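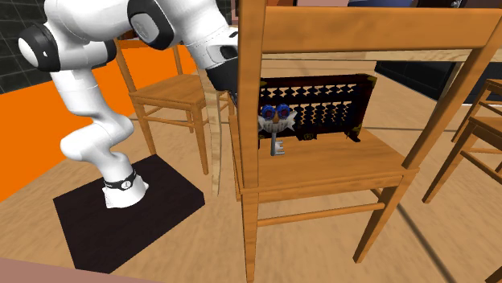 REVIEWS / Simulation & software

Remex room packs – worth it?

Quick one before Friday, got a deadline. Been running the Remex dining room pack since November, on the basic licence. Renzo asked for my notes, so these are them, tidied up a bit.

What you get: a ready-made simulated room, a white arm on a flat dark base, furniture, and a bin of loose objects to scatter about. Load it, pick a seed, go. 128 layouts in the pack. You can build your own but the editor is a pain (more below).

Setup – 17 minutes from download to first arm movement. Good. Munar took me most of a day and then crashed on the lighting.

The objects are the best bit. Odd stuff, not just blocks and mugs. One layout stands an abacus up on a chair seat, with a novelty key in front of it, the key having a cartoon face, round blue goggles and a big white moustache. Silly, but that's a proper test. Thin key shaft, beads with gaps you can see light through, and a chair back in the way. My planner hated it. Fixed two bugs thanks to that one.

Wood looks nice. Grain on the chairs and the floor, knots up well enough in renders. Orange panel and dark tiled wall behind are a bit loud for my taste, but you can swap the colours in the settings file. Takes a minute.

Now the gripes.

Chairs. So many chairs. Default viewpoints sit low behind a backrest, so you lose half the gripper behind a post. Fine if you want occlusion, annoying if you're trying to debug a grasp. I ended up adding a second viewpoint to every layout by hand. Should of been a tick box.

Contact settings out of the box are too slippery. Turn friction up before you do anything else. The manual says this on the second last page, thanks for that.

Editor: undo goes back 7 steps and then stops. No warning. Lost a whole arrangement that way.

Support – emailed twice. Anika Schumacher answered both, same day, and sent a patched file the second time. Full marks there.

Price: $310 for the pack, one seat, updates for a year. Not cheap for a hobbyist. For a small lab its ok, you'd burn more than that in hours modelling teh furniture yourself.

Would I renew? Probably, if they sort the viewpoints. Kitchen pack is next on my list, will post when I've had a proper go at it.

Score: 7 out of 10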